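Plateau de table

Le plateau est la partie horizontale d'une table, celle qui reçoit les objets, les mets ou l'ouvrage. Il repose sur un piètement, avec ou sans l'intermédiaire d'une ceinture. Par extension, le mot désigne aussi la pièce vendue seule, destinée à être posée sur des tréteaux ou fixée à des pieds choisis séparément.

Dans le vocabulaire des menuisiers, on distingue le dessus, face visible et finie, et le dessous ou contreface, souvent laissé plus brut. Le pourtour porte le nom de chant.
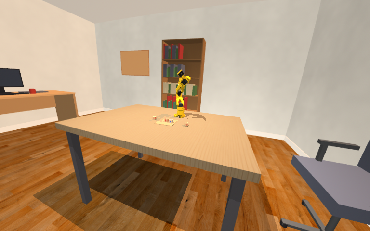
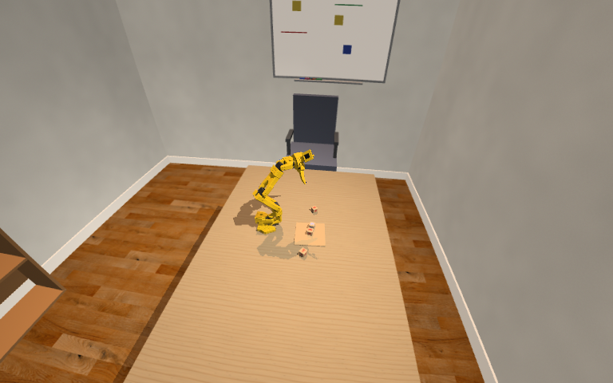 Table rectangulaire à plateau de bois clair, deux vues.

Histoire

Les tables de l'Europe médiévale étaient le plus souvent démontables. De longues planches étaient disposées sur des tréteaux au moment du repas puis rangées contre un mur, usage dont le français garde la trace dans l'expression « dresser la table ». Le plateau était alors un objet autonome, recouvert d'une nappe, et son aspect importait peu.

La table fixe se répand à partir de la Renaissance dans les demeures aisées. Le plateau devient solidaire du piètement et fait l'objet d'un travail décoratif : moulure du chant, placage, marqueterie, incrustation de pierres dures. Dans les maisons rurales, on conserve longtemps des dessus épais faits de deux ou trois planches de chêne, de noyer ou de merisier, assemblées côte à côte et tenues par des traverses.

Au XXe siècle, la diffusion des panneaux industriels modifie la fabrication. Le contreplaqué, le panneau de particules puis le panneau de fibres permettent d'obtenir de grandes surfaces planes sans assemblage de planches. Le bois massif recule dans l'ameublement courant mais se maintient pour les tables de salle à manger, les établis et les plans de travail.

Construction

Plateau en bois massif. Il est formé de lames collées chant contre chant, à plat joint, à rainure et languette ou avec des tourillons. On alterne généralement le sens des cernes d'une lame à l'autre pour répartir les déformations. L'épaisseur courante va de la planche mince des tables d'appoint aux madriers des établis ; 32 mm est une valeur fréquente pour une table de repas.

Plateau lamellé-collé. Les lames y sont plus étroites et parfois aboutées dans la longueur. Lorsque les bandes de bois n'ont pas toutes la même teinte, le dessus prend un aspect rayé, recherché ou masqué selon les fabricants.

Plateau plaqué ou stratifié. Une âme en panneau reçoit sur ses deux faces une feuille de bois ou un décor. Le placage doit être équilibré : une seule face revêtue entraîne presque toujours un voilement. Le chant est masqué par une bande rapportée ou par une alaise en bois massif.

Autres matériaux. Le marbre, l'ardoise, le verre trempé, le métal et les résines sont employés selon l'usage. Les plateaux de pierre sont d'ordinaire simplement posés, leur poids suffisant à les maintenir.

Mouvements du bois

Le bois massif gonfle et se rétracte avec l'humidité de l'air, surtout dans le sens de la largeur. Un plateau large peut varier de plusieurs millimètres entre l'hiver et l'été. Les fixations doivent accompagner ce jeu : taquets coulissants engagés dans une rainure de la ceinture, équerres à trous oblongs, traverses à queue d'aronde non collées. Un plateau bloqué finit par se fendre ou par ouvrir ses joints, en général pendant la saison de chauffage, à partir de novembre dans les régions tempérées.

Les emboîtures, pièces placées en bout et perpendiculaires aux lames, servent à maintenir la planéité. Elles ne sont collées qu'en leur milieu. Il est normal que leurs extrémités dépassent légèrement du plateau, ou rentrent, selon les mois.

Dimensions

La largeur de chant attribuée à chaque convive dépend des traditions et du type de siège. Les tables de la manufacture Bralar étaient tracées sur un module de 62 cm par personne, repris ensuite par plusieurs ateliers de Somitz. Pour les tables de réfectoire, le module est souvent plus étroit, les bancs n'imposant pas d'écart fixe entre les places.

Une table de repas rectangulaire mesure couramment de 80 à 100 cm de large. En dessous, le service au centre devient malaisé ; au-delà, les convives assis face à face ne peuvent plus se passer les plats sans se lever. Le débord, distance entre le chant et la ceinture ou les pieds, varie beaucoup. Il est faible sur les tables de travail et plus marqué aux extrémités des tables de ferme.

La plus longue table d'un seul tenant conservée à Manholm a un plateau de 345 cm, tiré de deux planches d'orme jointes par des clés en papillon. Elle provient d'une halle aux grains et servait au tri des semences.

Finition et entretien

Les principales finitions sont la cire, l'huile, le vernis et le savon. La cire donne un toucher doux mais se tache à l'eau et à l'alcool. L'huile pénètre le bois et se répare localement, après un ponçage fin dans le sens du fil. Le vernis forme un film plus résistant, dont la reprise oblige le plus souvent à traiter toute la surface. Le savon, d'usage nordique, convient aux bois clairs comme le hêtre, le frêne ou le pin, auxquels il conserve leur teinte pâle.

Les auréoles blanches laissées par un récipient chaud proviennent d'humidité retenue dans la finition. Les taches noires sur le chêne et le châtaignier résultent du contact entre les tanins et le fer ; elles se traitent à l'acide oxalique. L'atelier Boychuk a employé volontairement cette réaction pour noircir des dessus de table en chêne.

Voir aussi

Ceinture (ébénisterie)
Piètement
Établi
Tréteau
Placage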